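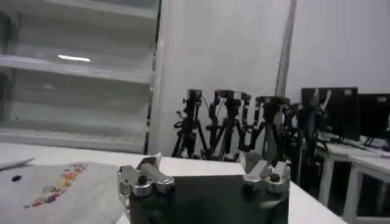

Consuelo Alcaraz

I've been going to the Furnstead mending mornings since May, and I have never seen us argue over a cloth the way we did over the light grey one. It's a soft thing, a bit wrinkled, with a band of tiny colored dots running across it on the diagonal: orange, yellow, red, pink, blue, purple. Beads, said Wilmer Escobar. Embroidery, said I! We went back and forth until the coffee was gone, and I'm still not giving in.

Anyway, the news is that the cloth is going into our spring textile show, along with 241 other pieces people have brought in from all over town. The white shelves still have to be filled (my job, apparently), and Emlyn Llewellyn wants everything labeled before we open. He's printed 200 cards already, so you can do the math on how many he'll be writing by hand.

Entry is $2 and kids get in free. We'd love more table linens, especially anything with color on it, and if you have your grandmother's napkins sitting in a drawer, please bring them over! Drop-off is at the front desk any morning, with your name and phone number pinned to the piece. Iker Carrasco is taking the sign-ups for the beginner stitching class too, and he still has a few spots left.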